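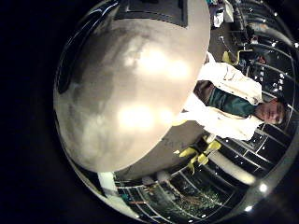
Yurii Prokopenko
Die weiße Jacke ist jetzt im Arbeitszimmer angekommen. Innen ist es im November so kalt, dass ich sie über dem Hemd anlasse, bis die Heizung nachkommt. Meistens ist das gegen Mittag.

Yurii Prokopenko
Zur Frage von gestern: Sie ist von Fukico, gebraucht gekauft in Clunau, 33 Euro. Weit geschnitten, ich habe sie eine Nummer größer genommen. Zwei Pullover passen drunter, sitzen kann man damit auch.

Yurii Prokopenko
Nachteil ist klar, Weiß. Am Ärmel war nach 2 Tagen Kaffee. Gallseife, kaltes Wasser, über Nacht liegen lassen. Ist raus, bis auf einen Rand - den sieht man nur bei Tageslicht.

Yurii Prokopenko
Waschen bei 30 Grad, nicht in den Trockner. Knittert stark. Ich hänge sie nass auf den Bügel und lasse es dann gut sein.

Yurii Prokopenko
Die alte von Tarkum geht in die Kleiderkammer. Sechs Winter, Reißverschluss einmal ersetzt. Futter noch in Ordnung.

Yurii Prokopenko
Nachtrag: Deckenlicht im Arbeitszimmer bleibt vorerst. Die Stehlampe von Tăng, die ich stattdessen wollte, ist bis Januar nicht lieferbar. Wer eine übrig hat, gerne melden.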